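Granite Countertop Care: Frequently Asked Questions

Answers from the Dankwa stone care desk. Last reviewed 15/07/2026.

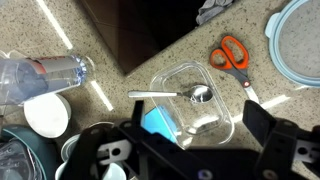
Does granite need to be sealed?
Most light granite does. Beige stone is often more absorbent than black, and an unsealed top will take up oil and leave a dark patch. A polished top can still reflect light in bright streaks, as on this speckled beige one, and need sealing. Shine is a property of the polish - it says nothing about the sealer.

How do I test it?
Put a spoonful of water on a clean area and leave it for 16 minutes. If the stone darkens, seal it.

What can I leave on the counter?
Clear plastic food containers, spoons and scissors do no harm when clean and dry. Do not store damp cloths or wet steel on the stone. Steel can leave rust marks.

Which cleaner should I use?
A pH-neutral one. Hunemix is suitable at the dilution on the label. Avoid vinegar, lemon and bleach.

Can I polish out a scratch myself?
Light marks only, with an 800 grit pad followed by 2,000 grit, both used wet. Deeper scratches need a stone contractor.

How many coats of sealer?
2 thin coats of Bavton. Wipe off all residue before it dries.

Comments

Yaa Adjei
Does the water test work near the sink? Mine is always a bit damp there.

Rebecca Gatti
@Yaa let it dry overnight first. I did ours in January and got a false result the first time.

Yaa Adjei
Thanks, will try that. Is Hunemix OK on the backsplash tile too?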